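Jan 16, 2024
Adhesive shelf life, Gundard two-part epoxy

Opened the second carton from Jaiswal this morning. The label says the resin keeps for two years sealed. I don't believe it, and the lap shear numbers from the May lot are why. Same resin, same hardener, same aluminum coupons, and the spread is too wide to blame on whoever did the sanding.

Results so far, in newtons at break, coupons cured overnight on the bench:
May lot, first pull: 597
May lot, second pull: 262
New lot, first pull: 624

The 262 broke clean off one face, so that could be grease. Or it could be what everyone says when they don't like a number. I kept the coupon in the drawer with its mate. Please don't wipe it.

Fernance sent over their data sheet, which has one curve, no error bars and no mention of how old the resin was. Their rep says storage temperature "isn't a factor" below 40 C. Would like to see the test behind that. Asked twice. 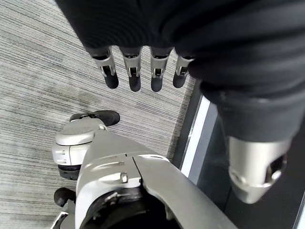 Mixing

Weighed both parts this time and skipped the twin plunger. The plunger from Pillmont is supposed to meter evenly, but the hardener side drags near the end of the stroke and the last squirt always looks pale to me. If that's the real problem then the shelf life argument is a waste of a week, mine included.

Next: three more from the May lot, weighed, degreased twice. Same for the new lot. One batch of each, mixed by somebody who doesn't know which is which. Still need clean cups and the small scale back from next door.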